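Ticket 822: Girketti trip planner keeps dropping my overnight stop

Status: open

Hi again, it's me with the road trip home. Adding what I tried last night so we don't go in circles.

Quick recap for whoever picks this up. I'm driving back to my parents' place in Oststead, a little under 1,000 miles, with one night on the way at the Mercado motel (we've stopped there since I was a kid, the pancakes are enormous and I'm not giving them up). I add the motel, hit save, and it shows up fine. Then I close the planner, open it again, and the stop is gone. The route goes straight through with an arrival of 4 a.m., and my mother has the shared link, so you can imagine the phone call.

What I've tried so far:
Logged out and back in. Same thing.
Deleted the trip and built it from scratch. The stop stayed for up to 6 minutes, then vanished.
Used my laptop instead of my phone. Same thing, only slower.
Turned off "avoid tolls," which somebody on your help page suggested. The route changed but the motel still dropped off.
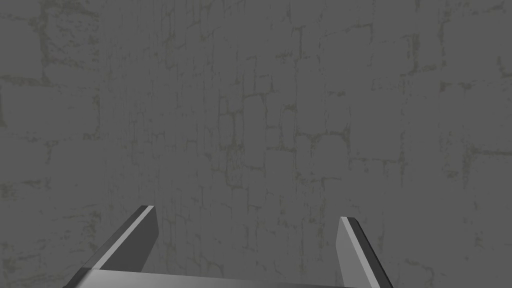

My shared link is the part I'd really like fixed first, because my whole family plans dinner around it. When I put the motel in as a plain address it sticks, but then the link shows the wrong arrival day and my aunt starts defrosting things too early. What I need is the stop, the right day, and the notes I typed under it (gate code, pie order, which cousin gets the couch).

Update, 9:40 p.m.: Got your reply, thanks! I made a new Token from the account page like you asked and pasted it into the sharing box. The motel has now survived 2 restarts, which is a record. The notes are still blank, though, and the link on my mother's tablet still says 4 a.m. She has refreshed it plenty, believe me.

Update, 10:15 p.m.: Had her close the link and open a fresh one from my text. Arrival time is right now! Notes are still missing on both ends. I can type them in again if they're lost for good, just tell me before I do it, I don't want to end up with doubles. Please keep the ticket open until then.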